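Jatmont G2 hand-held gripper: six weeks, one pinched thumb and a lot of dropped cups

Reviewed by Odair Paiva

Score: 6 out of 10 (it was an 8 until April)

Let me start with the noise, because that is how you find out. It is a small tick, like somebody putting down a teaspoon two rooms away. You hear it, you think nothing of it, and some time in the following ten minutes your gripper lets go of whatever it is holding and the cup goes on the floor.

I have now heard that tick often enough to flinch at teaspoons.

The Jatmont G2 is a hand-held gripper for recording demonstrations. You carry it round, squeeze the trigger, pick things up and put them down, and the recording goes off to teach an arm how to do the same. I bought mine in February to replace a Hidcombe that had died of old age and sticky tape. Bontu Nigatu, who shares the recording work with me, got hers from the same shop a fortnight later, so for this review I had two units to compare. They failed in the same way, which saved us the bother of arguing about who had mistreated theirs.

What you get

The box holds the gripper, a charger, a spare set of pads, two hex keys and a booklet. The booklet is translated from something, and has a page headed "Do not be surprised". It doesn't say by what.

The build is better than you'd guess for the money. The linkages are stiff, the handle suits a medium hand, and the blue textured pads are very good indeed. They hold smooth plastic that my old Hidcombe would have fired across the room like a bar of soap. You can get a decent squeeze on a fat, rounded object without crushing it, and the trigger is light enough that my wrist still worked at the end of an afternoon. I had no complaints for 1,634 recordings. I know the number because the software keeps a running total in the corner, next to a smiley face I haven't found a way to turn off.

What goes wrong

Then came the tick.

Inside the handle there is a ratchet that holds the jaws at whatever width you've squeezed them to, so you can relax your finger while carrying something. Lovely idea. The pawl that does the holding is a sliver of plastic, and it wears on one edge. When it has worn enough it starts to sit on top of the tooth instead of behind it. That's the tick. It will stay there quite happily until you turn your wrist, at which point the jaws spring open all the way.

Dropping a plastic cup on a tablecloth is no great tragedy. The trouble is what the recording says. The G2 reads the jaw width from the trigger and not from the jaws, so when the ratchet slips, the file goes on insisting that the gripper is closed. Anyone using the numbers without watching the video will believe you carried a cup to the far end of the table with perfect form. The video will show the cup under the bed.

Bontu spotted it first, going back through a batch that the automatic check had passed without a murmur. She found 194 recordings where the jaw reading and the picture disagreed. We threw the lot out. That was a good few days of tidying a table, messing it up again and tidying it once more, gone, and neither of us was very nice company that evening.

The thumb

The second fault is the one that ought to bother Jatmont more. If the ratchet can let go by itself, it can also catch by itself. Squeeze the trigger halfway, let off, and with a worn pawl the jaws sometimes stay where they are for a second or two and then finish closing on the spring. I was brushing a bit of fluff off the left pad when mine decided to finish. There's no great force in it, and I got away with a blood blister and some language. Still, a child's finger in one of the long slots in the linkage would be a different matter, and plenty of people do this work at home.

There is a red button on the back of the handle which the booklet calls the emergency release. On my unit it released nothing. On Bontu's it released the battery.

So, until it's fixed: don't put fingers between the pads with the battery in, don't leave it on a sofa where someone will pick it up by the wrong end, and take the battery out before cleaning. The booklet says none of this. It does say to keep the gripper away from magnets and soup.

How to tell if yours is on the way out

Jatmont told me the pawl is rated for 3,000 grips. Mine went a long way short of that and so did Bontu's. The wear shows up first on big, smooth, heavy-ish things held at nearly full width, where the ratchet is working on its last couple of teeth. Small packets and paper rolls will carry on behaving for days after the large objects have become a lottery, so don't test with a small packet and tell yourself all is well. I did precisely that.

My test now takes a minute, and I do it before every session. Choose the widest container you own and grip it across the body, low over the table so it hasn't far to fall. Take your finger off the trigger. Turn your wrist slowly one way, then the other, then all the way over until the container is bottom up.
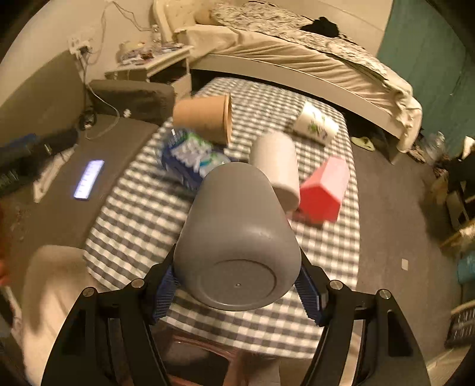

If it stays put through all of that, carry on for the day. If you hear the tick, stop there and then, and mark everything since your last good test as doubtful. Tell whoever gets the files as well. They'd much sooner have the bad news from you than work it out from an arm that keeps letting go of the crockery with great confidence.

The repair

Jatmont's support people were polite and slow. I was asked whether I had tried gripping more gently. I was asked for a video, sent one, and was asked whether I could send it the other way up. After three weeks a padded envelope turned up with a new pawl in it, part 301, in metal this time, and no instructions. Somebody there plainly knows what the problem is.

Fitting it took me an hour. Four screws in the handle, one spring that wants to live behind your fridge, and a washer that goes back on the opposite side from where you'd expect. Do it inside a clear plastic bag if you value the spring. Since the swap I have had no ticks and no slips, though I've only had a fortnight to judge by, and I was just as pleased with the plastic one at that stage.

The jaw reading is still taken from the trigger. A new pawl won't alter that, and there's no sign of a proper sensor on the jaws until the next model, whenever that may be.

Other options

The Abdella is dearer and heavier, and the pads are nothing like as good, but it measures at the jaw and it has a release that releases. If you have big hands and a budget, get that. The Skendgate is cheap and cheerful and has no ratchet at all, so you hold the trigger the whole time. I used to think that was a drawback.

Should you buy the G2? With the metal pawl fitted, probably, if you check the video against the numbers and keep your thumbs to yourself. Ask the shop which pawl is in the box. If they don't know what you're talking about, it's the plastic one.

Update: Bontu's replacement part has now arrived. It was another red button.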